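夹爪与相机选型试验进展报告

项目：厨房小件整理双臂平台
报告对象：Skastora 基金项目办公室
执笔：Arūnas Rebane
报告期：截至十二月

一、先说结果

这一期我们把三种夹爪方案全部跑完了一轮，比上次报告里承诺的多了一种。总共记录有效抓取3,546次，其中641次没能在第一次合爪时抓稳，需要重抓或者人工介入。单看总数，失败不算少，但分布非常集中：绝大部分落在薄而滑的长柄工具上，其余物品的表现比我们立项时敢写进申请书里的还要好。团队这几周的劲头很足，有几次晚上九点多了还有人舍不得关控制柜（我也在其中）。

本期原定四项任务，三项完成，一项推迟：

夹爪对比试验：完成。
固定相机与腕部相机对比：完成。
控制器切换及延时测量：完成。
双臂递接：推迟到下一期，原因见第五节。

二、三种夹爪怎么比

参加对比的是 Nutetti 平行夹爪、Stondness 自适应夹爪，以及我们自己做的改装版，内部就叫“Rebane 指”，因为指尖的第一版是我用3D打印件凑出来的，名字叫开了也就没改。改装版沿用 Nutetti 的驱动部分，只换手指：指身加长，内侧贴一层可更换的软垫，指尖收窄。

每种夹爪都用同一套物品、同一套初始摆位，由同一组遥操作员轮流上机。轮换顺序事先排好，免得某一种夹爪总是赶上大家手最熟的时候。每个物品先做一遍“看见就抓”，不给操作员预演时间，再做一遍熟悉之后的抓取，两组数据分开存。这个做法是上次评审会上贵办提的建议，确实有用：Stondness 在第一遍里领先，到第二遍，改装版就追了上来，并且在多数物品上反超。

平行夹爪的优点是位置可预期，操作员说闭合到哪里心里有数。缺点也老实写在这里：碰到带弧度的柄，两片平指容易把东西挤得转一个角度，抓是抓住了，放的时候方向全乱。自适应夹爪正好相反，包络的感觉很好，抓圆柄几乎不用想，可是手指张开时占的地方大，物品一挨近，就会碰到旁边的。

三、刨丝器这一项

请允许我多写几句刨丝器，这是本期最让人高兴的部分。

申请书里把它列为“困难物品”，理由有三条：金属表面反光，深度图上经常缺一大块；侧面全是孔，边缘检测给出的轮廓很碎；站着的时候重心偏高，指尖稍微蹭一下就倒。前两个月我们的做法是从侧面夹，成功率起起伏伏，一直找不到规律。后来一位操作员在遥操作时换了个方向，从正上方下去，合在顶部边沿上，连着几次都提了起来。我们当天就把这个姿态写进了标准动作表。

从上方抓的好处在于，手指不必穿过反光最厉害的那几个面，腕部相机离顶沿近，定位误差明显变小。代价是手指要够长。平行夹爪的原装手指太短，下探时掌部会先顶到物品，只能浅浅夹住一点边；改装版加长以后余量就够了。
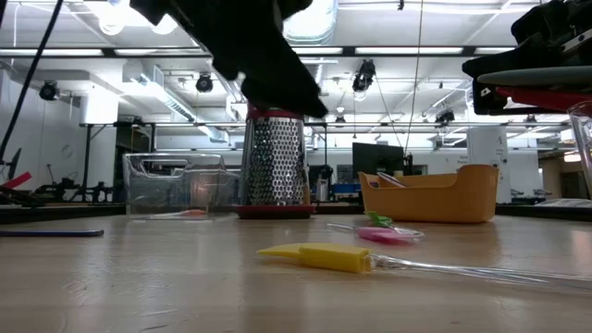 图1　刨丝器顶沿抓取，夹爪自上而下接近；台面上另有硅胶刷、刮刀、橙色收纳篮和透明收纳盒。

在这个姿态下，我们对刨丝器单独加做了300次试验，改装版一次合爪成功248次。失败的那些里，多数是指尖下探深度不够，合爪之后一提就滑脱；少数是接近时偏了，一侧手指先碰到顶沿，把刨丝器推歪。第一类问题我们已经有办法：在控制器里加一条接触判断，读到合爪电流上升得太慢，就自动再往下走一小段，重新合爪。初步跑下来效果很好，正式数据放到下一期一并报告。

四、相机

固定相机和腕部相机的比较，结论比预想的清楚。固定相机适合看全局：哪件东西在哪里，收纳篮还有没有空位，另一只手臂会不会过来挡路。腕部相机适合最后那一小段接近。两路一起用时，操作员的平均犹豫时间最短，重抓次数也最少。

麻烦主要出在透明物品上。透明塑料的盒壁在深度图里时有时无，有时算法把盒子后面的东西当成了盒子里的东西。长柄工具也有类似的毛病，硅胶头颜色鲜艳，一眼就能找到，透明的柄却常常“消失”，于是系统推荐的抓取点全挤在头部。我们试过三种处理：

1. 调低顶灯亮度。有改善，但影响固定相机的彩色画面，放弃。
2. 从硅胶头的朝向推算柄的位置。对刮刀效果好，对刷子一般，保留。
3. 采集时由操作员在画面上点一下柄的末端，作为标注。费时间，可是数据质量提高很多，已经列入采集流程。

固定相机的支架也换过一次。原来那根立杆在手臂快速回位时会轻微晃动，标定过半天就漂。换成加重底座后，目前每天早上校一次就够用。

五、控制器与双臂递接

控制器从旧的工控机方案换到了新的实时方案，切换过程比计划顺利，停机时间也短。操作员最直观的感受是“手跟得上了”，合爪时那一下发黏的感觉基本没有了。我们把同一段轨迹在新旧两套控制器上反复回放，新方案的抖动更小，尤其在末端慢速下探的时候。刨丝器顶沿抓取能稳定下来，控制器也有一份功劳，这一点我们在单独替换控制器的对照试验里看到了。

双臂递接没有按时做完。两只手臂的基座标定各自都没问题，合到一起时，交接点总有一个偏差，而且随手臂姿态变化。排查后发现是其中一侧的工具坐标系沿用了旧夹爪的长度，换成加长手指以后没有更新。问题本身不大，查出来却用了不少时间，责任在我，配置文件的版本管理做得太随意。现在夹爪型号和工具参数绑定在同一个文件里，启动时不一致就拒绝运行。

六、经费与物料

支出在预算之内。需要说明的有两处调整：

原计划采购的第二套 Stondness 夹爪暂缓，费用转到改装手指的加工和软垫耗材。软垫磨损比预想快，刨丝器的边沿对它尤其不客气，目前按固定次数更换，换下来的都编号留存，方便以后对照磨损和滑脱的关系。

测试物品补买了一批，包括不同柄型的硅胶厨具和几种收纳容器。原有的那批继续使用，两批数据分开标记。

如贵办对第一项调整有不同意见，请在下一期拨款前告知，暂缓的订单仍可恢复。

七、下一期打算做的事

把改装版定为主力夹爪，画完正式图纸，不再用打印件凑合。
接触判断逻辑在全部物品上重跑一遍，单独出一张失败原因表。
完成双臂递接，先从刮刀这类单柄工具开始，再试刨丝器。
请两位没有参与过项目的操作员上机，看看新手用改装版要多久才能顺手。
整理第一批可以共享的遥操作数据，随附物品清单和夹爪参数。

还有一个想法没有写进原计划，想先听听贵办的意见。刨丝器的经验让我们怀疑，物品表里不少“困难”其实跟抓取方向有关，换个方向也许就容易了。如果下一期能腾出两周，我们想把困难物品逐一从不同方向再试一遍，所需设备现成，不增加预算。试验方案已经写好初稿，需要的话可以随时寄去。

附件：抓取记录汇总表、控制器回放对比曲线、物料清单各一份。

Arūnas Rebane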